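Where Does a Photo Go When You Save It?

I used to think a saved photo just floated around in my computer like a fish in a tank. Nope! It gets written down, a bit like a diary, only in a code that has just two letters: 0 and 1.

Picture a long hallway with 300 light switches. Flip some up and leave some down, and you've made a pattern. If your best friend knows the code, she can walk down the hall, look at the switches and read your message. Computers do exactly that, but their switches are so tiny that you'd need a super powerful microscope to spot one.

Each little switch is called a bit. Put eight bits together and you get a byte, enough for one letter of the alphabet. So a note with 54 letters in it takes 54 bytes (spaces take up a byte too, sneaky things). Photos need way more, millions of bytes, because every dot of color has to be written down!

My favorite part is that some kinds of memory remember things with the power off. It's called flash memory, and it works by trapping teeny bits of electricity in little cells, so your pictures can sit in a drawer from July until December and still be there. Phones have it inside, and so does an SD card, like the blue-and-red one in the clear plastic container, which is small enough to lose in a pocket (I've done it twice). Try writing your own name in 0s and 1s tonight and see how long it gets! 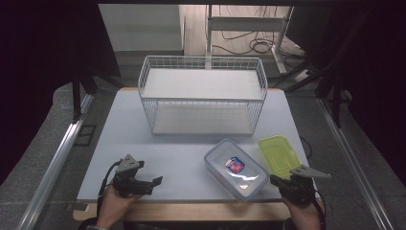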